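Keeping a turntable tray flat, square and easy to clean

A round tray with a post in the middle is a handy thing on a workbench. Screws, clips and offcuts stay inside the rim, and the post gives you somewhere to fix arms for hanging cord, tape or small tools. The notes below cover setting one up and looking after it. They apply just as well to a tray used in the laundry or the pantry.

Choosing the tray

Look for a raised rim. A rim the height of your fingertip will stop most small parts, and you can still sweep things out with a brush. White plastic shows dirt sooner than grey, but it also shows a dropped black screw, so I buy white for the shed and don't worry about the marks.

Set the tray on the bench before you buy anything else for it. You want 50 mm of clear bench all the way round. My first one was too big for the bench at Tolwood and it got knocked every time the vise was opened.

Finding the centre

Trace the tray on newspaper, cut out the circle and fold it in half twice. The point of the fold is the centre. Lay the paper back in the tray and mark through it with a pencil. Yara Matar uses a centre square for this and gets the same result in less time, if you have one.

Fixing the post

Drill the tray from the top with a scrap of pine clamped underneath. Use a washer on both sides and tighten by hand first. Check the post against a square in two directions, then do it up the rest of the way. If it leans, slacken it off and slip a bit of card under the low side.

Arms should go on in opposite pairs and be the same length. One long arm on its own will tip a light tray as soon as you hang a roll of tape from it.

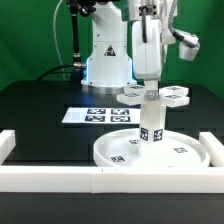

Round white tray with a centre post and four arms, two to a side.

Stopping things rolling off the bench

Foam strip along the front edge of the bench catches whatever misses the tray. Two lengths butted together will do if you can't get one long enough. Add a short piece running back along each side. Double-sided tape holds it well enough, and it peels off a painted top without much trouble if you warm it with a hair dryer.

Don't glue it. Foam gets grubby and you will want to replace it.

Labels

Stick labels on the floor of the tray and on the flat faces of the post. Wipe the plastic with methylated spirits first and let it dry. Paper labels last longer under a layer of clear book covering. Khairul Wijaya prints his 20 mm square, but I find 23 mm easier to read from a standing position.

Cleaning

Brush out the dry stuff, then wash with warm water and a drop of dish liquid. Avoid scouring powder, as it dulls the plastic and the dirt sticks faster next time. Grease comes off with a rag and a little eucalyptus oil. Dry around the post properly or the washers will rust.

Check the fixing when you clean. Mine had worked loose by January and only needed half a turn.

Updated March 21, 2021. Thanks to Neelam Dubey for the tip about book covering.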